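Bon, thread rapide sur le kit de pinces à main Plallell (le modèle Tretimham, pas le Foley). Reçu ce mois-ci, j'ai enfin pu y passer une vraie aprem. 1/8

Je précise : acheté avec mes sous, pas de code promo, rien. 2/8

Premier test : les fruits. Toujours les fruits.

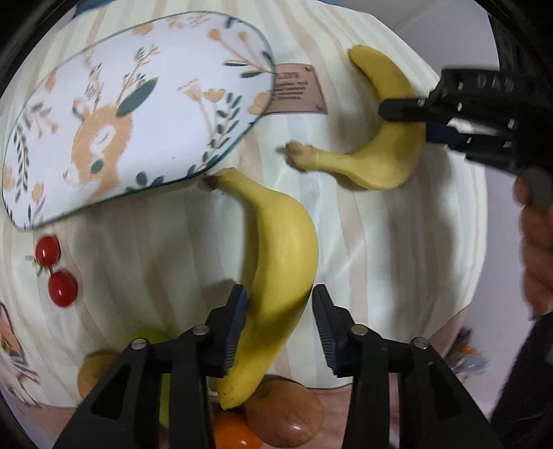
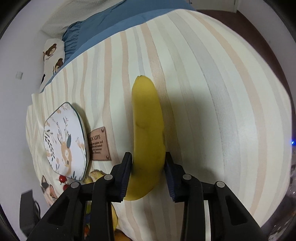
Banane entre les doigts, patins striés de chaque côté. 3/8

Prise en main : 2 minutes. Poignée, gâchette, ça se ferme, voilà. Par contre la course de la gâchette est longue, j'ai de petites mains et au bout d'un moment je le sens dans le pouce. 4/8

Les patins, gros point positif. Souples, ça épouse bien les formes courbes. La pomme passe, l'orange aussi. Les cerises... dur dur, faut viser, et si on serre trop elles filent. 161 prises enregistrées dans l'après midi, j'en garde la plupart. 5/8

Le logiciel maintenant. Aïe. L'export plante dès qu'on renomme une session, la doc en français s'arrête au chapitre calibration, et l'appli redemande le mot de passe à chaque lancement. Écrit au support, c'est Bláthnaid Coughlan qui m'a répondu (depuis Brotemwood apparemment), correctif prévu en octobre. Réponse rapide et polie, rien a dire. 6/8

Prix : 329 € la pince. Donc x2 si vous voulez bosser à deux mains, et là ça pique. Batterie annoncée jusqu'à 8 heures, pas encore vérifié. Boîte de transport en option, un peu mesquin à ce tarif 7/8

Verdict provisoire : matériel oui, appli non. Si vous êtes pas pressés attendez la maj. Prochain essai torchons et chaussettes, je poste ça à la suite. Ceux qui ont le Foley, il tient mieux les petits objets ou pas ?? 8/8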